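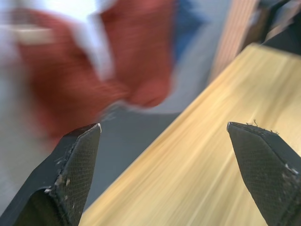
Open gripper, mesh-textured pads

Minutes, Lallgate Building Services Meeting
September | Posted by the Minutes Secretary

Meeting opened Wednesday, 6 pm, Unit 9 common room. Quorum present. Minutes of the previous meeting taken as read, with one correction: under item two, "supply riser" should read "return riser".

1. Hot water plant

Plineo has inspected the recirculation loop. The return temperature at the east riser is below the set point in the early morning and recovers by mid-morning. The balancing valve at level two is seized and will be replaced. The quote is $1055, including drain-down and refill. Labour outside normal hours is not included. Approved.

A second item in the report, lagging on the basement pipework, was held over. The contractor is to confirm whether the existing material can stay in place behind the meter cupboard.

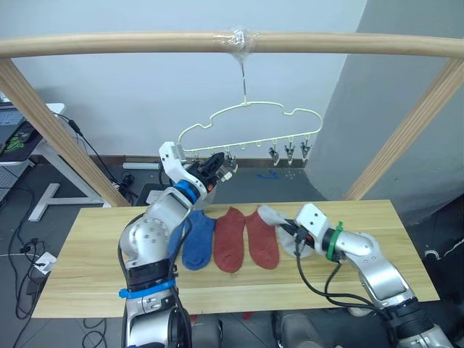 The drain-down will affect all units on the east side. Notices go up in the lift and at both entries before work starts. Residents on upper floors should expect discoloured water at first draw — run the cold tap until clear.

2. Laundry ventilation

The Wenthorpe fan unit trips its overload when both dampers are closed. Bajwa attributes this to the damper linkage and not the motor. The linkage will be adjusted and the current draw logged for 34 days. If the fan trips again in that period, the motor comes out for testing.

The lint screen on the discharge side was found fitted backwards and has been reversed. Colour-coded tags will be added to the screen and housing.
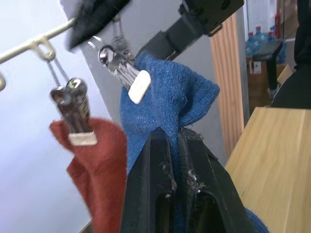 Blue knitted sock held by a metal clip

3. Meter readings

Sub-meter readings for the west side do not reconcile with the main meter. Re-read both on the same morning before querying the account.

4. Other business

Bike store key: two copies to be cut. Gutter clearing carried forward.

Closed 7.40 pm. Next meeting same room, agenda items to the secretary by the Friday before.

Lallgate Building Services | Contact the secretary | © Lallgate | Back to top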